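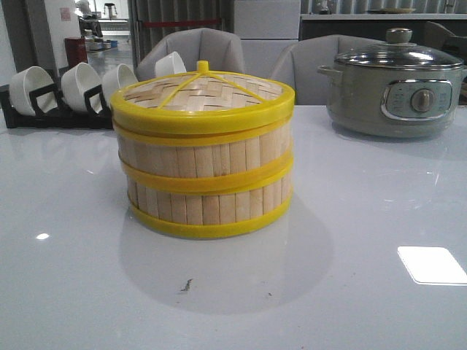
The steamer on our table, with the dish rack and the multicooker on either side of it.

I've had the Geltura home kitchen package on trial since April, and a few people have asked whether it's worth the money. I'm going to go through what you get, what it does in a normal kitchen, and where it fell short for me.

Geltura is a rental service. You pay by the month, they send an arm with a two-finger gripper, a mount, a camera for the table and a small one that sits at the wrist, and you get the software with a set of ready-made skills. The hardware is made by Trarkov and you can buy it from them directly, but then you get no skills and no support. I rented, as I didn't want to own it if it turned out to be a pain.

Setup took me most of an evening. The manual is fine on the arm and thin on the cameras. I had to redo the calibration because I'd tightened the wrist camera before running the check, and the app only tells you that when the check has already failed. Support is by phone until 6 p.m. I got Gonçalo Barros, who stayed on the line until it passed. He also told me to move the table away from the window, which I did, and it helped.

The skills I cared about were the ones for setting out and clearing up. We steam a lot of dumplings, so I picked the steamer for most of my testing. It's a bamboo one with plastic bands and a woven lid, light, and a bit springy if you squeeze it. I thought that would be easy. It was the hardest thing on the table. The lid has a tiny knob, and the gripper fingers are wide and flat, so the grip has to be close to perfect. When it was slightly off, the lid tipped and slid back down.

I ran the lid skill 88 times over the trial and kept the logs. The early runs were poor. After I used the teaching mode, where you move the arm by hand and it records what you did, it got a lot better. Teaching mode is the best part of the package. You do a handful of demonstrations, leave it to update overnight, and try again in the morning. Changing the steamer's position by a few inches didn't bother it after that. Turning on the ceiling light did. Our table has a shiny top and the glare moves around depending on the time of day, and I got different results before breakfast and after dinner with nothing else changed.

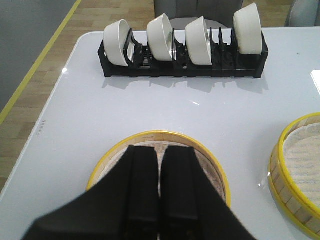

Picking up an open tier by the rim worked better than I expected. One finger goes inside and one outside, and the bamboo gives enough that it doesn't slip. You have to set the force low. The default setting is meant for hard plastic containers and it left a dent in one of the slats. There's a slider for it under Advanced, and I'd like to see it moved to the main page. The liner is a nuisance too. If it isn't lying flat the finger catches the edge and drags it up, so now I press it down before I start.

The dish rack skill is decent. White dishes on a white table are supposed to be difficult for these systems, but the black rack seems to give it something to go by. It takes a dish out and puts it down without much drama. Putting one back into a slot is slower, and it sometimes makes two attempts before it lets go. I haven't broken anything.

It can't run my multicooker. The page on their site shows an arm turning a dial, and I'd assumed ours would be included. It isn't. Dials are in the higher plan. I asked Olga Moreira in their sales office in Trirberg about it and she was straightforward: the dial skill is sold separately and they only support a short list of models. Mine isn't on the list. I think the page should say so.

Noise is low. I can have the radio on next to it. It does take up a lot of the table, and for a real meal we have to swing the arm back and park it, so the chairs on that side are usable again. The emergency stop is a big button on a cable and it works immediately. I tested that first.

If you like tinkering and don't mind that it's slower than doing it yourself, the basic plan is reasonable. If you want dinner put on the table, wait. I'd give it 3 out of 5, mostly for the teaching mode and the phone support. I've extended for another 2 months, and I'm going to try it on the tea towels next, with the force turned all the way down.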